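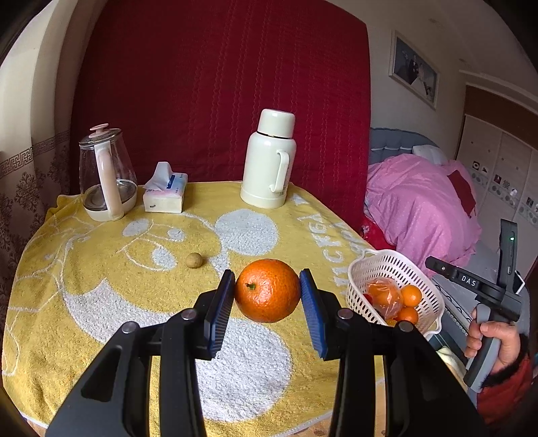
Fig. 1. An orange over the towel, with a smaller brownish fruit next to it.

6 min read

Okay, week two! Last time we did selling prices and I promised we'd get to the thing that eats most of your money if you run a small fruit stand or a shop, and that's ripening. I'm going to keep this loose and you can fill in the gaps from your own notes.

First big idea: fruit splits into two camps. Some of it keeps ripening after it's picked (bananas, pears, peaches, avocados, mangoes, tomatoes if you want to count those) and some of it pretty much stops where it was when it came off the plant. Oranges are in the second camp, and so are grapes, cherries, strawberries and pineapple. The fancy words are climacteric and non-climacteric. You'll see them in the reading, and I won't take points off if you spell them wrong.

Why do I care so much? Well, when a customer asks "will these be sweeter by the weekend?" you need to know which camp you're standing in. With a pear, sure, put it on the counter and wait. With an orange, no. A sour orange can taste a bit milder after a while as some of the acid goes, but it isn't going to build up a load of new sugar in your kitchen. I told people the wrong thing for years at the Demov market and I still feel bad about it.

And please don't go by color alone with citrus! Orange peel turns orange mostly when the nights get cool. In places that stay warm the peel can stay green on fruit that is perfectly ready to eat, and some oranges even go a little green again if they hang on the tree late. Better to go by weight. Pick up two that are the same size and take the heavier one, it usually has more juice in it. Then check for soft spots, and look around the stem end, where a lot of rot gets started.

Now ethylene. It's a gas, the fruit makes it, and it tells fruit to ripen. The first camp makes plenty of it when it gets going, so one ripe banana in a bag of hard avocados really does speed things up (try it at home, it's fun). The trouble is that it works on stuff you don't want it to work on. Lettuce gets brown specks, cucumbers go yellow, carrots turn bitter, broccoli loses its green. So keep your apples and ripe bananas away from your greens. I can't say this enough. At Modise we had the apples stacked right over the lettuce for a whole June and kept blaming the supplier, and I was the one who'd stacked them.

Temperature is the other half. Cold slows fruit down, great, but some fruit gets hurt by it. Bananas go gray and dull in the fridge. Tomatoes lose flavor and get mealy. Oranges are fine in the crisper drawer and keep for weeks there, compared with maybe a week out on the counter, depending on your kitchen. For a walk-in, I like 40 degrees Fahrenheit for oranges and warmer than that for lemons and limes, which get pitted skin if they're too cold for too long. If you've only got one cooler you have to compromise, and we'll spend some time on that with the Grimham floor plan.

Humidity I'll mention quickly. Citrus dries out through the peel, so the fruit gets light and the skin goes leathery. Dry onions and garlic want the opposite kind of air, so don't share a shelf. If your cooler has a humidity readout, almost 80 percent is where mine sits and it could stand to be higher for citrus.

Handling! Oranges look tough and they aren't. Dropping one doesn't always leave a mark you can see, but the little oil glands in the peel break, and the oil burns the skin around them and mold gets in. Set them down, don't tip them out of the box. Trim your nails if you're sorting. Take out any moldy one right away, plus give its neighbors a wipe and a good look.

For Mon 7 July: read the Prevadard storage chapter (skip the part on shipping containers), and bring 2 pieces of the same fruit, one kept in the fridge and one left out. Write the day you bought them on a bit of tape. We'll cut them open and taste them, so bring a knife if you have one with a cover, and tell me beforehand about any allergies.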